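Chapter 4
Surface Finish and Wear in Household Materials

4.1 Why Surfaces Matter

Most objects in a home fail at the surface first. A shelf seldom breaks under its load, but its face may stain, scratch, or fade within a few years. This chapter treats the surface as a layer with its own properties: hardness, gloss, porosity, and texture. The terms defined in Chapter 2 are used without further comment.

Gloss is the share of light that a surface sends back in one main direction. A rough surface scatters the same light over many angles and looks matte. Porosity is the share of open space in a material. It controls how fast a liquid enters and how deep a stain will reach. 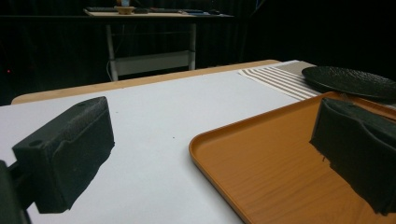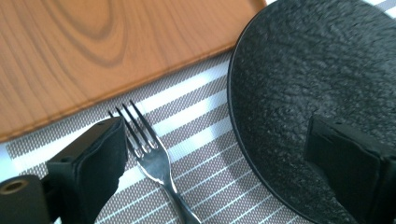
Figures 4.1 and 4.2. Household surfaces: a white tabletop (4.1); a finished wooden board with visible grain, on a woven placemat (4.2).

4.2 Measuring Wear

The rub test is the simplest measure of wear. A weighted pad is drawn back and forth across a sample, and the sample is checked at fixed steps. In the Bredevley series, samples were checked every 60 strokes and removed at 1,000 strokes or at first break-through of the coating. Seidel's oiled samples broke through at 388 strokes, while the varnished samples lasted over 900.

Three conditions must be held constant if results are to be compared: the load on the pad, the pad material, and the moisture content of the sample. The Prulley method also fixes the stroke length. Where it was left free, as in the early Maluleke trials, results from separate benches could not be combined.

Section 4.3 applies the rub test to woven goods, in which wear begins at the raised threads.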